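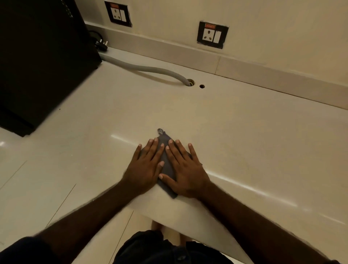
I would like to say something in favour of the plain grey cloth. Kitchen paper has had its way for too long, and so have those sprays that promise to do the whole job while you look out of the window. Give me a square of cloth, folded until it has some body to it, and two hands to lean on it with!

I came round to this at 41, after moving into a flat in Ongart with a pale, shiny worktop. My old one was a speckled brown that forgave everything. A pale one forgives nothing, and I have grown to love it for that – you see each mark as it lands, and you deal with it.

The folding matters more than people think. A cloth thrown down flat slides about and leaves the corners to fend for themselves, but a folded one gives you a firm pad and a fresh side whenever you want it. My neighbour Justinas Butkienė keeps 14 of them in a drawer, all folded the same way, and I have stopped teasing him about it.

Then there is the other hand. I put it flat on the worktop beside the cloth, fingers wide, and lean. It steadies you, and it finds the sticky patches your eyes have missed (mine finds jam, mostly). Spills the colour of tea are the ones I go for first, as they will leave a yellow shadow on a white top if you let them settle in.

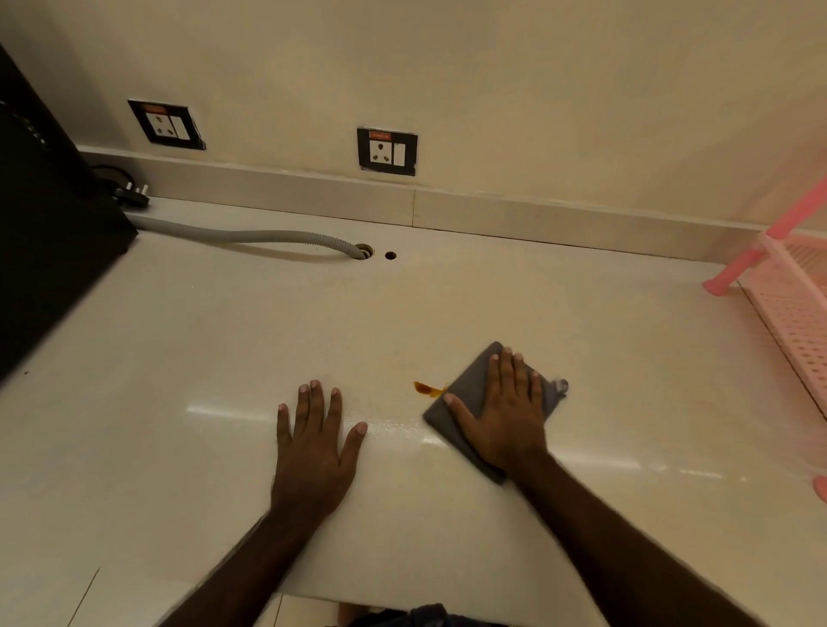

The back of the worktop

Most of us wipe the front half and call it done. I did the same for years! But the strip under the sockets is where crumbs go to live, in among the leads and hoses and along the foot of the wall. Unplug what you can, move what will move, and go right to the back. It takes me seven minutes before breakfast and I look forward to it, cloth in hand, radio on, kettle filling.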